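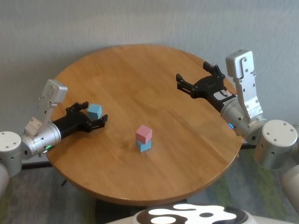 Round table, honey-brown finish. Pink and blue cubes not included.

Driseck round table - 800

Back in stock from March, limited numbers. The 800 is the smaller of the 2 round tops we do and the one most people ask for. Seats two in comfort, three if you get on well, four for a cup of tea.

Top
Solid wood, round, warm honey-brown. Straight grain, and it shows - we don't stain over it. Glossy lacquer so it will pick up a bit of light from a window or a lamp. Every top is cut from different boards so expect yours to be a shade lighter or darker than the one shown. Lighter streaks in the grain are normal, not a fault, please don't send it back for that.

Size
800 mm across. Height 740 to 760 depending on how far you wind the feet out. Goes through a normal internal door on its edge with the legs off.

Against a wall
Fine pushed right up, the round edge only meets the wall at one point so you get two handy gaps either side for a lead or a curtain. If you've got fresh paint stick a felt pad on the rim first. Pads are in the bag with the bolts.

Putting it together
Legs bolt on from underneath, 12 bolts, one hex key (supplied). Lay the top face down on a blanket, NOT on the bare floor. Finger tight first, then go round again with the key. Takes half an hour if you dont lose the washers.

Looking after it
Damp cloth, dry cloth, done. No spray polish, it goes smeary. Hot pans need a mat. Children's blocks, board games, jigsaws all fine - felt tip comes off with a drop of washing up liquid if you catch it the same day. Small scratches can be touched in with Haberkorn wax stick, honey shade, ask for it at the counter.

Delivery
Nirkbridge and Celcombe - our own van, two people, carried to the room you want. Everywhere else goes by pallet to the kerb so have somebody ready to help lift. We ring the evening before.

Returns
Unused, in the orginal box, within 30 days. Collection is charged at cost.

Order code 556. Quote it on the phone, it saves us hunting.

Spare feet, spare bolts and the wax stick are all on the parts page. Matching stools due later in spring, no price yet.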